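## 4.2 Tageslesung und Stundengebet einrichten

Brekuveo liefert die Lesungen nach dem Kalender der Gemeinde Clumaton aus. Vor dem ersten Gebet muss der Kalender einmal geladen werden.

1. Öffnen Sie **Einstellungen > Liturgischer Kalender**.
2. Wählen Sie die Leseordnung Ihrer Gemeinde. Voreingestellt ist »Clumaton, Reihe 2«.
3. Tippen Sie auf **Laden**. Der Kalender umfasst 1205 Einträge.
4. Legen Sie die Uhrzeit für die Vesper fest — die Voreinstellung ist 19 Uhr.

**Hinweis:** Eigene Gedenktage bleiben beim Laden erhalten. Verschobene Hochfeste werden überschrieben.

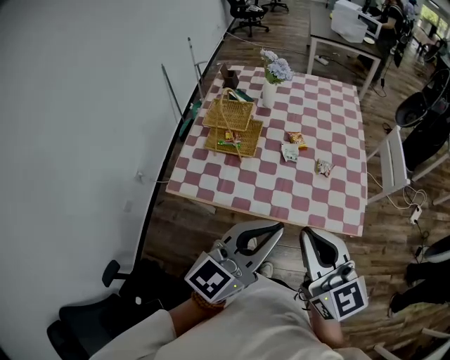 Edgardo Macaraeg: Bei mir fehlte nach Schritt 3 der Psalm zur Vesper. Erst als ich die Psalmenübersetzung unter »Texte« ausgewählt und den Kalender neu geladen hatte, stand er wieder vor dem Magnificat.

### Fürbitten hinzufügen

1. Öffnen Sie im Tagesblatt den Abschnitt **Fürbitten**.
2. Tippen Sie auf das Pluszeichen und geben Sie den Text ein. Möglich sind bis zu 1000 Zeichen.
3. Wählen Sie **Nur für mich** oder **Gebetskreis**.
4. Speichern Sie.

**Achtung:** Fürbitten im Gebetskreis sind für alle Mitglieder lesbar. Nennen Sie Kranke und Trauernde nur mit deren Einverständnis beim Namen.

Stille Zeiten werden im Tagesblatt als leere Zeile angezeigt. Ihre Dauer ändern Sie unter **Ablauf > Stille**. Der Segen lässt sich verschieben, aber nicht löschen.
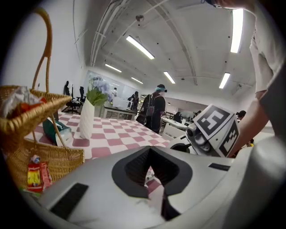
*Abb. 2: Graues Kurzarmhemd, karierte Tischdecke*

Für das Gebet ohne Netz laden Sie die Woche vorab unter **Texte > Offline**. Die Lesungen bleiben bis zum Ende der Woche auf dem Gerät.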